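Moved my blog to a new host, email stopped arriving

Asked by Luzius Riedl in Domains and DNS
181 views, 3 answers

I moved my WordPress blog from Feltham to a Wellia starter plan in January. The site itself went fine. I exported the database, uploaded the files, changed the nameservers at my registrar and the pages loaded from the new server the same evening.

Email is the problem. I have 6 addresses on the domain and none of them has received anything from outside for 5 days. I can log in to the old webmail and see all my old messages. Sending from there still works. Wellia's starter plan doesn't include mailboxes, so I was planning to leave the mail at Feltham, where I'm paid up for another 31 days.

The only thing I changed besides the nameservers was the theme.

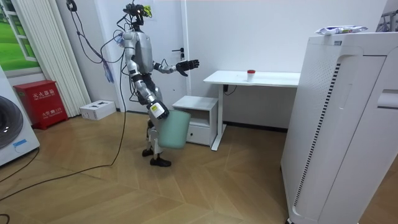
Walking robot on the parquet, one arm forward.

It displays correctly on my phone and laptop, so I assume DNS is working. Why would the web part work and not the mail? Do I have to move everything back?

Answer by Alois Danzer (accepted)

No need to move back. When you changed nameservers, you changed where all of your DNS records come from, including the MX records that tell other servers where to deliver mail. Wellia's zone has an A record for your site but probably no MX records for Feltham.

Log in to Feltham and find the DNS page. Copy the MX records exactly, with the priority numbers. Copy the SPF and DKIM records too – those are the TXT ones. If the MX points to mail.yourdomain, you also need an A record for "mail" with the old server's IP address. Then add all of it in the Wellia zone editor and remove any default MX entry you find there.

Some senders will have retried and may still get through. Others will have bounced, and those people need to write again. Find a new mail host before the old plan runs out.

Answer by Tautahi

Had the same thing with Plelex. Clear your cache and wait a day.

Comment by Luzius Riedl

The MX records were missing. Added them and test messages are coming in now. Clearing the cache did nothing.

Answer by guest

just use a free webmail address, less hassle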